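Markers that stay readable on freezer labels?
Home Kitchen Forum > Preserving and Storage

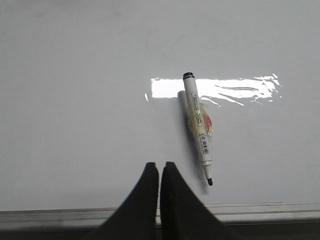
Original post
fledulen_kitchen
Member, 45 posts

I have a chest freezer in the garage and I label everything with a marker. Over the summer I put up beans, corn, tomato sauce, plum halves and a lot of soup. Now it's September and I went to pull out a few things and half the labels are useless. On some the ink has faded to a light gray. On others it rubbed off onto the bag next to it. I thawed what I was sure was chicken stock and it was apple juice.

What I do now: freezer bags for vegetables and fruit, plastic tubs with snap lids for soup and sauce. I write straight on the bag. On the tubs I write on the lid, and I wash it off with rubbing alcohol when the tub is empty.

What are people using that lasts a year? I don't want a label printer. I've looked at them and the tape costs more than the beans.

Raluca

Reply 1
cositz_pantry
Senior member, 1,468 posts

Masking tape and a permanent marker. Write on the tape before it goes on the bag, and put the tape on before the bag is filled. If the bag has been in the freezer for even a few minutes there is moisture on it and neither tape nor ink will hold.

Most of the rubbing off I've had came from writing on a full bag. The plastic is never flat, the food is cold, and you get skips.

Reply 2
Wurnach
Member

Tape falls off. I used masking tape for years and at the bottom of my freezer there was always a pile of little strips with dates on them and no way to tell where they came from. The glue gets brittle.

Freezer tape is a different product and it does hold. It's sold near the butcher paper. It costs more than masking tape but a roll lasts me well over a year.

Reply 3
cositz_pantry
Senior member, 1,468 posts

Mine doesn't fall off. How old was the roll? Masking tape that has sat in a hot garage for a few summers is no good for anything, including painting.

Reply 4
Wurnach
Member

New roll, kept in a kitchen drawer. It held on the smooth tubs for a couple of months and then the corners lifted. On bags it was worse, as the bags get moved and bent. I agree it's fine for things you'll eat within a few weeks.

Reply 5
M. Nistor
Member

I ran a school kitchen before I retired and we labeled every container that went into the walk-in. For the freezer we used paper labels with permanent glue, the plain white ones from the office supply store. They stick well if the container is dry and at room temperature. The trouble is getting them off again. You need to soak the tub in hot water and then scrape.

We had black permanent markers with a medium tip. Fine tips clog up when you drag them across plastic that has any grease on it. The thick chisel ones bleed on paper and you can't fit a date.

Colored ink fades first. Red was the worst. I would only use black.

Maricica

Reply 6
fledulen_kitchen
Member, 45 posts

Thanks all. Some answers.

The faded ones were blue and green. I had a color for each kind of food, which seemed like a good system in July. The black ones are still readable except where they rubbed.

Maricica, do you write on the label before or after it goes on?

Reply 7
M. Nistor
Member

Before, on the counter. Then wait a minute for the ink to dry. It smears if you press the label down with your thumb right away.

Reply 8
ene_valley
New member

Has anyone tried plain pencil? My mother labels everything in pencil on paper tape and I have eaten plums from her freezer that were three years old with the writing as clear as anything. Pencil doesn't fade and it doesn't care about water.

Reply 9
Wurnach
Member

Pencil works on paper tape and on butcher paper. It won't write on a bag or a tub lid. It's also hard to read in a dim garage with gloves on.

Reply 10
cositz_pantry
Senior member, 1,468 posts

Grease pencil (china marker) will write on cold plastic, even a little damp. I keep one on a string by the freezer for changes, like when I take two portions out of a bag of four. It wipes off with a dry cloth though, so I wouldn't use it for the main label.

Reply 11
bean_row
Member

I stopped labeling individual bags. I freeze vegetables flat, stand them up in a plastic bin like files, and the bin has one card on the front with the contents and the month. One bin for beans, one for corn and so on. You can see that beans are beans. The only things that get their own label are soups and sauces, where you can't tell by looking.

Reply 12
Wurnach
Member

That works until you have two years of beans in the bin. Then you don't know which to eat first.

Reply 13
bean_row
Member

I eat them all before the next crop. If I have beans left in June I freeze fewer the next year.

Reply 14
M. Nistor
Member

I'm with Wurnach on this one. Date every package. Things get moved when someone is looking for ice cream, and they don't go back in the right bin. It takes five seconds to write a month on a bag.

The other thing that helped us was a list on the freezer door. Item, how many, month it went in. Cross off when you take one out. If a label is lost you can often work out what the package is from what is left on the list.

Reply 15
ene_valley
New member

We tried the list. It was accurate for two weeks. My husband and both kids take things out and don't write it down.

Reply 16
cositz_pantry
Senior member, 1,468 posts

A list is only as good as the people using the freezer. I live alone and mine is accurate. When my sister stays here for a month it isn't.

Going back to ink. Store your markers lying flat, with the cap pushed on until it clicks. People keep them tip up in a mug and the ink drains away from the tip. Then the writing comes out thin and gray from day one, and they say it faded in the freezer. Raluca, how do you keep yours?

Reply 17
fledulen_kitchen
Member, 45 posts

Tip up, in a mug.

But the writing was dark when I put the bags in. I remember the green ones were very clear. So I think the fading was real, at least for the colors. I'll lay them in the drawer from now on anyway.

Reply 18
sauce_and_stock
Member

One more option for tubs. Cut a strip of paper, write on it in pencil or ballpoint, and put it under a piece of clear packing tape on the lid. The tape covers the writing so there is nothing to rub. I buy my tubs by the 100 from a restaurant supplier and reuse each one several times. The packing tape comes off in one piece if the lid has warmed up to room temperature. If you pull it off cold it splits.

For bags I put the paper slip inside, in a small second bag, facing out. It uses an extra bag but I wash and reuse those.

Reply 19
Wurnach
Member

A slip inside is good for berries and vegetables. For anything liquid I wouldn't. You end up with the small bag frozen in the middle of the soup where you can't read it.

Reply 20
sauce_and_stock
Member

Yes, bags of dry things only. I should have said that. Liquids go in tubs here.

Reply 21
fledulen_kitchen
Member, 45 posts

I've bought a roll of freezer tape and a pack of black medium markers. For the next few batches I'm going to do half with freezer tape and half with Maricica's paper labels, all written before filling, and see how they look in spring. The tubs will get the packing tape method since I already have a roll of it.

Still have nine bags with no readable label. I think four are corn puree and the rest could be squash or could be peach. Any way to tell without thawing the whole bag?

Reply 22
M. Nistor
Member

Chip a small piece off a corner with the back of a spoon, let it melt on a saucer and taste it. Close the bag and put it straight back. Then write on it!

Reply 23
bean_row
Member

Hold the bag under a good light first. My peach goes brown at the edges even with lemon in it. Squash stays the same color all the way through.

Reply 24
cositz_pantry
Senior member, 1,468 posts

Mine doesn't brown if I use enough lemon, so I wouldn't count on that. Taste it.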